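Read the Painting First, Then the Wall

5 min read
Last updated: Friday, 4:10 pm

I have been grumbling about museum labels for a good part of my life, and last month I finally did it in print.

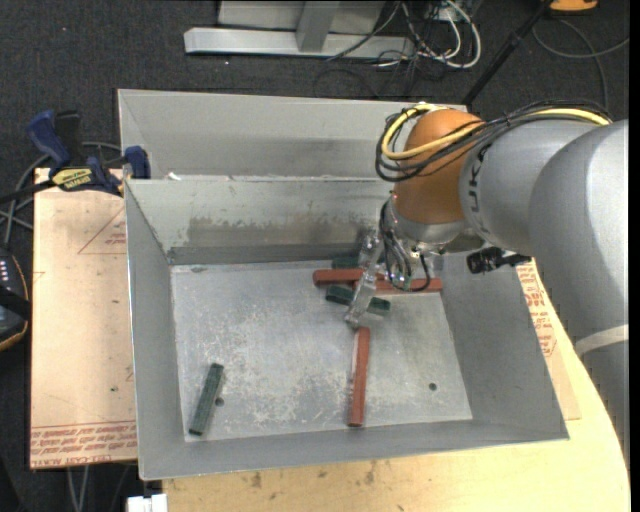 But if you take the label away I don't know what I'm supposed to be looking for, one reader wrote back, and I end up feeling stupid in front of a brown landscape while everybody else nods. I drove two hours to see that show and I wanted some help.

I've had that message on my kitchen table all week (I print things out, I'm afraid, it's how I think) and I find I can't be cross with it at all. It's a fair complaint and it deserves a better answer than the one I gave in the column, where I was mostly enjoying myself. So let me try again, and a bit more slowly.

The show in question was the landscape exhibition at the Lulham, which I loved, and which I'd urge anyone within driving distance to see before it closes. The pictures are small for the most part, painted outdoors and in a hurry, by people who had an afternoon and a folding stool. There's a river bend in Room 2 that I could look at until they turned the lights out. The sky takes up more than half of it, and it's a dirty yellowish sky, the sort you get before a storm that never quite gets going, and the painter has dragged it down into the water with what looks to me like a single loaded brush and a great deal of nerve.

Now, next to that river hangs a label. It tells you where the river is, who bought the picture first, which other painter was staying at the same inn, and that the work "negotiates a changing relationship between labor and land." Well, maybe it does! I don't mind being told so. What I mind is where it comes in the order of things. The label is at eye level, it's lit better than the painting, and we are all raised to read whatever is printed in front of us. I stood on the bench side of that room for a while and watched people come in, and nearly every one of them went to the words, read to the bottom, glanced up at the river as if to check that it was there, and moved along to the next set of words. I did the very same thing myself on my first lap, so please don't think I'm scolding.

Once you've read that a painting is about labor and land, you'll see labor and land. You'll look for a plow. You may never get around to noticing that sky, or the odd little patch of pink on the far bank that has no business being pink and makes the whole left side of the picture sit up. And I'd argue that the pink is more truly what the painting is about than anything a curator could fit into a paragraph, because it's the part the painter had to decide on, standing there with the light going.

The Gasedo, which is a much smaller place and has never had any money, does it differently, possibly by accident. Their labels are on cards in a wooden pocket by the door of each room. You can pick one up when you go in or when you come out, and most people, having their hands full of coats and children, end up taking it on the way out and then going back in. I think that going back in is the best thing that can happen to anybody in a museum. You've had your own look, you've made up your own mind in a muddled sort of way, and then somebody who knows a lot more than you do says a word about it and you go and argue with them in front of the actual paint. I have changed my mind about pictures that way more often than I'd like to admit.

The cards are short, too. I know a 66-word label sounds skimpy if you've spent years of your life on a subject, and I do feel for the people who write these things, who are given a tiny box and asked to please the scholars and the school groups in the same breath. The Lulham's catalog runs to 362 pages and I read every one of them with pleasure, in an armchair, with toast. That's where I want the inn and the first buyer. I wouldn't lose a line of it.

To come back to my reader, though, and the brown landscape. I think the feeling stupid is the real trouble, and I don't believe the label cures it. If anything it deepens it, as you come away thinking that the meaning was in the paragraph all along and the painting was a kind of test you would have failed without the answers. Nobody feels stupid in front of a garden. We say the hydrangeas are a bit much, or that we like the path, and off we go to the next bed. You're allowed that with a painting. You're allowed to say it's brown, and that it bores you, and then to wonder how many browns there are in it and whether the one by the gate is really a green.

I'd also say, very gently, that some help is better than other help. When the Ocampo hung its portraits in the spring, the wall text in the first room was a single question, asking where the light was coming from. I thought it was a bit schoolteacherish when I walked in. But all through that room people were pointing, and turning around, and disagreeing with their husbands. A question like that sends you up to the canvas, and the usual paragraph keeps you down at the wall.

I know I won't win this one outright. The Skimis is reopening its upstairs galleries in August, with 3000 words of new wall text, and the announcement mentions this rather proudly, ahead of the pictures. I'll be going on the first morning all the same. I plan to walk the whole floor with my reading glasses in my bag, which for me settles the matter of the labels pretty firmly, and then have coffee, and then go around again with the glasses on. If my reader would like to try it the same way, I'd be very glad to hear how the brown ones looked.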